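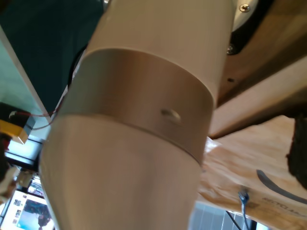

Benon asked for a list we can run in one pass without opening the code, one reviewer wrote on the last draft, and I think this version finally gets there. Comments welcome as always!

Clendia two-arm cell -- software inspection checklist
Task: network cable handling
Revision date: May 14, 2021

1. Control
1.1 Both arm controllers report the same clock. OK
1.2 Joint limits loaded from the shared file, no local copies. OK
Comment: found an old copy from March on the second controller and deleted it.
1.3 Control loop holds 200 Hz with both arms enabled. OK
Comment: rock solid, even with logging on. I love this new scheduler.
1.4 Software stop reaches both arms from either console. OK
1.5 Speed cap active in shared workspace. OK

2. Perception
2.1 Camera-to-arm calibration checked after any bump or remount. OK
2.2 Plug detector tested with the cable lying on a plain table and on printed packaging. PARTIAL
Comment: black print on brown paper still pulls the confidence down. Run it at both light levels before signing.
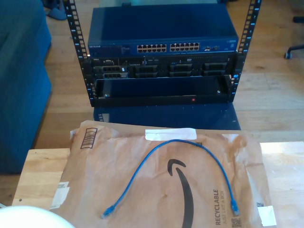
Could we log the detector's misses along with its hits, asked the team at Laltomel, and we now do. The last batch was 400 images with 37 misses, all saved with their scores. So useful already!

2.3 Plug direction estimate agrees between cameras. OK
2.4 Stale images rejected by timestamp. OK

3. Planning
3.1 Arm-to-arm collision check on during handover, grippers included. OK
Comment: the finger pads need to be in the model too -- look for them in the viewer, don't trust the file name.
3.2 Cable treated as a keep-clear zone for the free arm. OK
3.3 Planner gives up cleanly at the time limit. REPEAT
Comment: took roughly 53 ms to return control. Fine by me, but Mitsotakis-Vlachou want it measured again with the rack in the obstacle map.

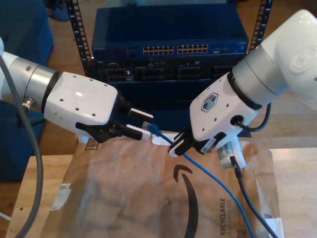
Which arm should let go first if the planner loses the plug pose in mid-handover?
Neither one. Both hold position with grip force unchanged, and the operator picks the release order from the console.

4. Tooling
4.1 Config version shown on the console matches the log header. OK
4.2 Replay tool opens the newest log. OK
Comment: scrubbing both arms on one timeline is a joy, try it.
4.3 Disk space checked before recording. OK
4.4 Open items copied to the tracker: 2.2, 3.3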